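Gekwood inline turbidity and colour measurement, Clulonthorpe site
Progress report to Fernandes, prepared by Duygu Akbulut

Work since the last report has been on the second measuring point, downstream of the filter house. The first point has run without a break and its readings go to the site archive as agreed. Both points now use the same lamp type, so one set of spares covers them. 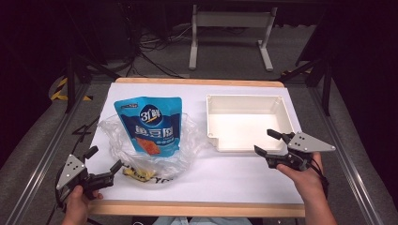 Issue 2, July 2026

Installation
The flow cell was fitted during the planned shutdown in April. The pipe section supplied by Moto was too short for the flanges and had to be remade, and we lost nine working days. Moto has carried the cost of the new section. The cable run to the control room is 60 metres and follows the existing tray. The evaluation unit sits in the same cabinet as the first one, on its own fused supply.

Calibration
Zero and span were set with the standard liquids named in the contract. Cengiz Ateş repeated the span check a week later and found a small drift on the blue channel. He traced it to a filter that had not been seated properly in its holder. It was reseated and the check was passed. We have added the filter holder to the start-up checklist.

Of the lab comparison samples planned, 222 have been taken and 41 are left. Agreement with the lab is good at low and middle turbidity. At the top of the range the inline reading comes out low, and we think the path length of the cell is too great for liquid that cloudy. A shorter cell is on order.
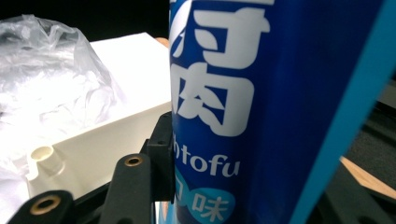 Until it arrives, readings above the agreed limit are marked in the archive as unconfirmed. Operators have been told not to change dosing on those values alone, and to send a sample to the lab instead. The marking is done by the evaluation unit and needs no action from the shift.

Data link
The remote maintenance connection works from our office but drops out when the site firewall is updated. Site IT has asked for a fixed address for our service PC and we have supplied one. The change is waiting for approval. Stored readings were not affected, as the unit keeps its own buffer and sends it on when the link is back.

Spending
Spending is within the budget for this stage. The shorter cell will be charged to the contingency line. No further money is asked for.

Next steps
Fit and calibrate the shorter cell.
Finish the comparison samples.
Train the two remaining shift teams on window cleaning and lamp changes.
Hand over the operating manual, with the revised checklist, for comment by Fernandes.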